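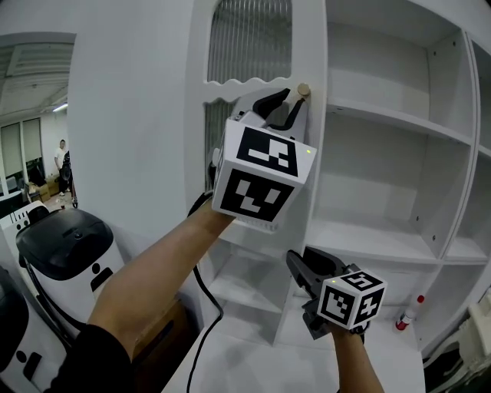 Baudry Arched Cabinet in White - Our Review

I have wanted a cabinet with ribbed glass for years, and every one I liked was either an antique at a silly price or a flimsy thing with a plastic sheet pretending to be glass. So when the Baudry popped up for $283 I read every review I could find, measured the wall twice and ordered it. I am so glad I did!

The arch is what sold me. The frosted glass up top has vertical ribs and sits inside a wavy scalloped edge, and there's a second ribbed panel lower down. It could have come out looking like a cake topper, but all that white calms it down. In the evening, with a lamp on across the room, the ribs catch the light and I find myself just looking at it (my sister Colette says I need to get out more).

Then there are the little round wooden knobs. I love them. They're plain beige, a bit like the end of a dowel, and they stop the whole thing from feeling cold. They are small, though, so if you have stiff fingers you may want to swap them for something bigger. Mine needed another half turn after the first week and have stayed put.

Assembly took us most of an afternoon. The hardware comes in 12 labeled bags, which I thought was overkill until I dropped one. The drawings are good, but step nine has you fit the top panel before the side is tight, and we had to back up and do it over. Get a second person for that part - the glass is heavier than you expect. Cremilda Arruda across the hall held it for us while Torben found the right screws and then lost them again.

The open cubbies are where it really earns its space. The big middle one has a shelf across it, and I keep cookbooks above and mixing bowls below. The low cubby takes my ugly stuff, and the narrow one at the far right is just right for trays standing on end. Small bottles are fine anywhere. We had one with a red cap on a low shelf before the last screws were even in!

A few gripes. You can see small metal screw holes along the inner side walls, and if that sort of thing bothers you, it will bother you here. White also shows every fingerprint, and dust settles into the scallops, so I go over them with a dry paintbrush. And please anchor it to the wall. The strap is in the last bag and it's easy to miss.

Delivery to Siltthorpe was free, but friends in Mudham were quoted $40, so check before you fall in love.

I've had mine since October and would buy it again tomorrow. I'm already trying to talk Torben into a second one for the hallway, if we can get the coat rack moved.

- Margaux Tessier, 26th April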